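Kelton Fleece Cloth, Large, Grey

Home > Household textiles > Cloths and covers > Kelton

Item no. 2000-38
In stock at Jolenholm, other branches to order

Back in stock after a long gap. The big grey one, same short nap as before, same mill. If you bought the Kelton last year you know what it is. If not, read on, or ring the shop and ask.

A large soft cloth for general use round the house. Sofa arm, foot of the bed, lining for the dog basket, over the ironing when people come round. Plenty of customers buy two, one for the lounge and one for the car. Cut from the roll, no hem, so it lies flatter than a stitched throw and there is no thick seam to sit on. Edges will wander a bit. Normal for this fabric and won't fray.

Details

Fabric: 100% polyester fleece, short nap both sides
Colour: grey (one shade only, the light grey is discontinued)
Edge: cut, unhemmed
Wash: 38 by hand, or the 40 wool programme on most machines
Tumble dry: no
Iron: no
Packed: folded, paper band, no plastic

Goes well with the Barbu plush blankets, which is how we have it laid out in the shop. Grey over the red works better than you'd think. The Barbu has a deeper pile so the Kelton grips on it and dosen't slide off in the night like a cotton cover does. Red Barbu still available, see the blankets page. 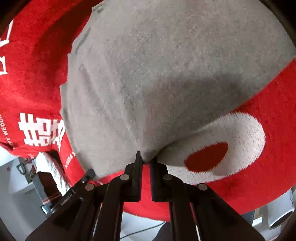
Kelton large in grey, over a red plush blanket with white oval patch.

Folding. Comes up a lot at the counter so here goes. Lay it out on the bed, shake first. Pick up at a corner and pull gently away from the middle till the long creases go. Then halves, halves again, and roll if you are short of shelf. Don't fold over a wire hanger, it leaves a line that takes ages to come out. Short nap recovers quicker than the long, but still.

Washing. Shake outside first. Wash on its own the first time or with other greys, it sheds a little fluff in the first wash and that fluff loves a dark jumper. No softener please, flattens the nap and it never feels quite right again. Hang over two lines of the airer so air gets under. Brush with a dry clothes brush if the nap lies in two directions and it bothers you. For pet hair, a damp rubber glove, works better than the sticky rollers.

Shading. Not a fault. The nap catches light one way and not the other, so one end can look darker than the other depending how you stand. Turn the cloth round before sending it back as a mis-match. Two from the same roll will match. Two bought months apart may be slightly off, so order together if it matters.

Sizes

Small: basket or chair seat, 60 x 60 cm
Large: sofa or bed end, see shop for current roll width
Cut to length: minimum 100 cm, by phone only, no returns on cut lengths

What customers ask

Is it warm? Fairly. A top layer, not a duvet.

Will the cat claw it? It pulls less than the plush does. No promises.

Can I hem it myself? Yes. Walking foot if you have one, long stitch, don't stretch it as you go or the edge goes wavy like lettuce. Blanket stitch by hand looks nice too and we have the wool for it on the haberdashery shelf.

Is the green coming back? Asked the mill. June, perhaps. Will put a note on this page when we know.

Does it go under a fitted sheet? Some do it. Bit hot in summer.

Do you sell samples? A hand sized piece, free with any order, write "grey sample" in the comments box.

Ordering

Through the basket button or by phone, mornings best. More than 38 pieces is a trade order, goes straight through Dredex, our wholesale side, ask for Tsutomu Noguchi. He also has the price list for guest houses and can do a mixed box, Keltons and Barbus together.

Collection from Jolenholm, side door, bell on the left. Please bring the order number, the name alone is not enuogh when it's busy.

Returns within 60 days if unwashed and still in the paper band. Opened ones exchanged for another colour if we have it. Cut lengths not returnable, as above.

See also: Barbu plush blanket, red. Kelton small, grey. Clothes brush, beech handle. Wool for blanket stitch, all shades.

Page updated 3 May 2022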